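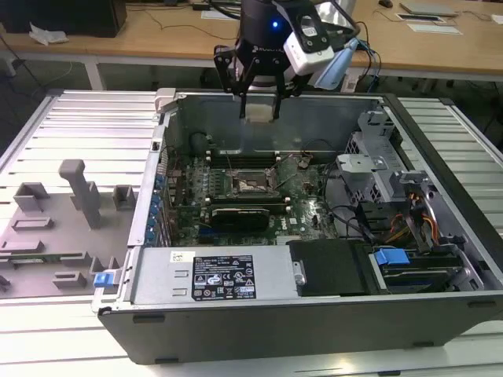
Gripper over an open tower

Loose wedge on my Rovel 1851
billow: Bought it used for 680. The wedge slides out after two cylinders. File it or replace it?

ramrod7: Replace it. Mészáros sells oversize ones.

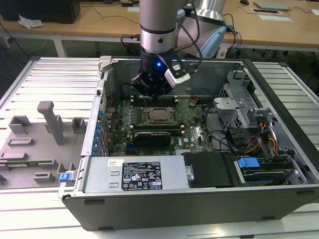
Ollivora Black Powder Club – Members' Board

flaskman: I'd peen the old one first. Mine has held for almost 2000 shots.

ramrod7: Peening just moves the wear to the barrel slot. Bad advice.

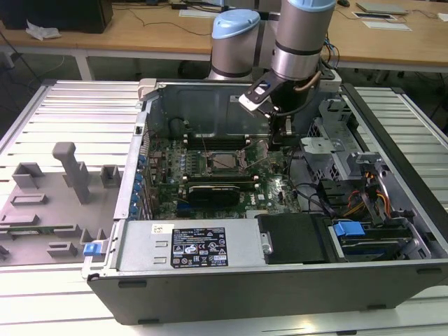
Category: Percussion Revolvers

flaskman: Slot's fine on mine – I measured it in September. 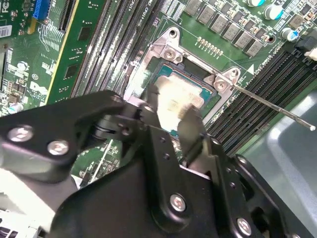
Re: Loose wedge on my Rovel 1851
billow: Ordered the oversize one. Will fit it slowly with a stone.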